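I Folded Laundry With Two Grippers and Kind of Loved It

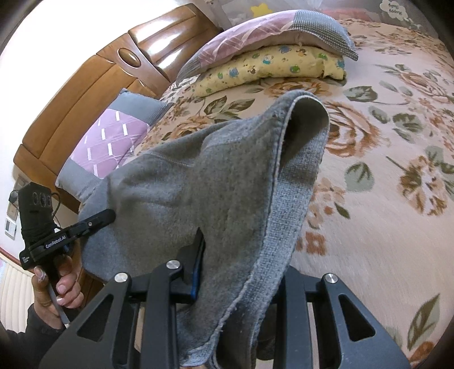
A gray sweatshirt held between two hand-held grippers, mid-session on the bed.

I signed up for Hovum's home kit in July, mostly out of nosiness. You get a pair of hand-held grippers, you do your regular chores with them, and the recordings go off to teach robots how people handle cloth. The starter plan runs 26 sessions and costs $330, deposit included.

My first sweatshirt took forever! Fleece is thick, it slumps, and you have to plan where the second grip goes before you let go of the first (my fingers never had to think about that). By session 2 I was faster — still slower than my kid, but faster.

What I'd change: the cables. They get in the way whenever you reach across a big bed, and I'd pay extra for a cordless version. The guide could be shorter, too. I also looked at the Zavik bundle, but at $1,318 it's a lot to ask for folding your own clothes. I'm keeping the Hovum kit through the end of the plan, and towels are next.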